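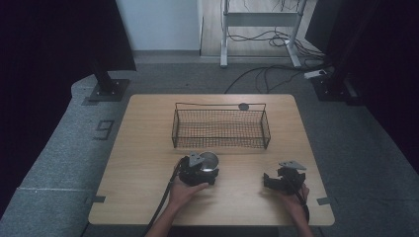 Sérgio Seixas would have kept the old jaws. He told the others so in February, before the first trial had been run, and he was still saying it when the comparison ended: a narrow jaw goes places a wide one can't, and a wire basket is full of such places.

The comparison was set up at Pratside to settle which of two hand-held grippers should be used for the next round of demonstration recording. Both are held one in each hand, wired to a recorder, and carry a marker plate on top so that overhead tracking can follow them. They differ at the jaws. The Ralmont pair closes on two narrow, hard fingers. The Grundarix pair has wider fingers with a softer lining and a longer trigger pull.

Henrique Aguiar planned the trials. Each operator was given the same job, moving small household items between a tabletop and a basket, and did it 40 times with each pair. A trial counted as clean if the item was picked up on the first closing of the jaws, stayed in them, and was let go where it was meant to go. Regrips were logged separately from drops.

Metal cups gave the most trouble. With the narrow fingers, a cup held by the wall tended to turn as soon as it left the table, and the operator then had to set it down and start over. The wider fingers held it steadier. They were slower to get into position next to the side of the basket, and two of the operators took to lifting the cup higher than they needed to before moving across.

Of the 80 trials run by Yuzuki Shibata, 9 ended in a drop, all but one with the Ralmont pair. Her times were close to even between the two. Bernardo Fonseca was faster with the Ralmont pair and dropped less with it than anyone else, which he put down to having used it since last summer. Aguiar has left his results in the totals but also lists them on their own line.

The full set came to 402 recordings, including warm-ups and several that were stopped when tracking was lost. Lost tracking was a problem with both pairs. It happened mostly when an operator turned a wrist inward to reach the far side of the basket and the marker plate tipped away from the camera. Shibata has asked for the plates to be mounted at a shallower angle before any more recording is done. A trial bracket has been printed and fits the Grundarix body without new holes. The Ralmont body needs a spacer.

Cables came up in nearly every operator's notes. The Grundarix cable leaves the body at the back and runs down past the wrist, and after half an hour it starts to pull. Clipping it to a sleeve helped, but operators with bare arms had nothing to clip it to. A light wrist strap has been ordered. The Ralmont cable is thinner and did not bother people as much, though one had to be replaced partway through when the connector worked loose.

The group also looked at whether the recordings were usable afterward. Joaquim Rocha replayed a sample from each pair on the Pacheco arms, fitted with matching fingers. Replays from the wider jaws went through with fewer corrections to the closing width. With the narrow jaws, the arm often closed in the right place but a little too early, and the cup was pushed along the table. Rocha thinks the short trigger pull is to blame and wants to repeat the test with the Ralmont trigger slowed down in software.

For now the Grundarix pair will be used for cups, bowls and anything else with a thin rim. The Ralmont pair stays in use for pens, clips and flat items, where the wider fingers did badly. Switching from one to the other takes about 9 minutes with calibration, so the tasks will be grouped to keep changes to one per session.

Seixas has asked for a third option to be tried, the Grundarix body with narrow fingers cut to the Ralmont shape. Aguiar has agreed to a short run once the new brackets are on. It will use the same cups and the same basket, and the operators will start at 10 in the morning, before the overhead cameras are needed for other work.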